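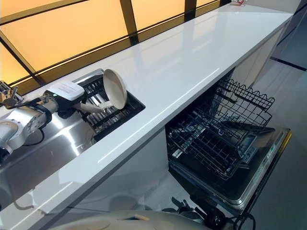
The sink and inset drying rack in the Cuesta kitchen, with a white frying pan over the rods.

Lucía Gallardo fits kitchens for Nosska, and she starts with the rack. "People choose the tap first," she says. "I ask where the plates will stand after washing." At Cuesta they stand in a dark rack of narrow parallel rods, set into the worktop next to the steel basin.

The rack frame sits flush. A raised one, she says, catches the underside of a pan and leaves a line of water behind it. The white worktop is polished, and she accepts that it will show every mark. "You wipe it. A matt one holds grease." 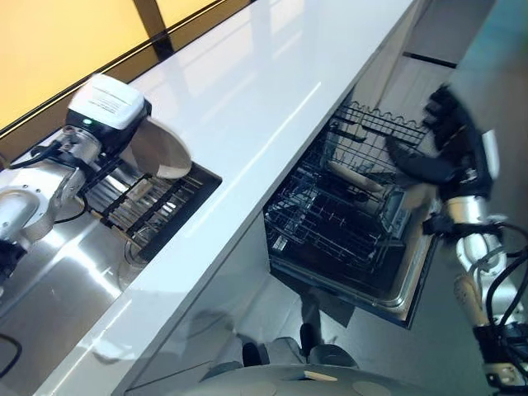

CUESTA, November

Gallardo's colleague Stelios Balaskas drew the layout. He put the dishwasher across the white counter from the steel area, so that with its door down the racks can be reached from that side. "Plates and glasses are easy," he says. "Long things are the problem. A rolling pin has to lie on the slant in the upper rack, and it takes the room of several cups." He would wash wooden tools by hand.

His limit for the inset rack is 20 plates. Pans count double, and he prefers them to go in last. 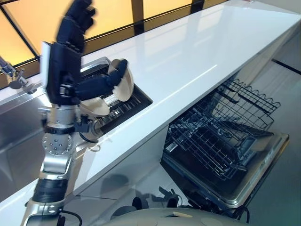
Gallardo would change one thing. She wants the slots wider at one end, for bowls, which lean on their neighbours when the spacing suits flat plates. Balaskas disagrees: wider slots let small plates tip. They have asked Dradeteck for a drawing of both versions.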